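Gallery: The Carpeted Room, Paquette Building

Posted in September by the Irnitz Street workshop

The ground-floor room at the Paquette building was recarpeted this summer, and this page covers the floor and how the room is used. Older pages on the hallway and the loading door are still on the site.

The carpet is dark gray, from Kekum, and was laid in 4 days. We asked for a low pile so that carts and chairs would roll without leaving tracks, and a dark color so that the room would not need shampooing every few months. The old floor was a beige vinyl that had lifted along the window wall. It came up in pieces and the glue took longer to get off than the tiles did.

The budget for the whole room was $2,000, including the underlay and the strip at the door. The strip had to be ordered twice. The first one was the right length but too high, and it caught the bottom of the door – the second one is lower and has held up so far.

Dark gray shows lint and light-colored crumbs more than we expected. It hides shoe marks well. We vacuum on the day the room changes over and spot clean with plain water and a white cloth. A colored cloth left a faint blue patch near the closet, and that patch is still there if you know where to look.

Gray on gray is a nuisance when small parts get dropped. Screws and washers are easy enough to find, but dark plastic pieces disappear, so most people now work over something bright. Yellow has been the best of the colors we tried. Red was fine in daylight and poor in the evening.

Things on the floor should be lifted when they are moved, not dragged. The seam between the two widths of carpet runs toward the door, and dragging anything across it will open it up sooner or later. Heavier items go on the felt pads, which are in the closet on the shelf with the Keltateck vacuum bags.
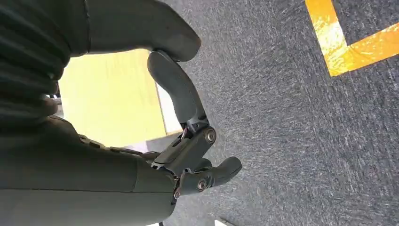
There are 7 spare carpet squares cut from the leftover roll, stored flat in the same closet. Please leave them flat. The room closes at 9 p.m.

Contact | Copyright Irnitz Street workshop | Back to top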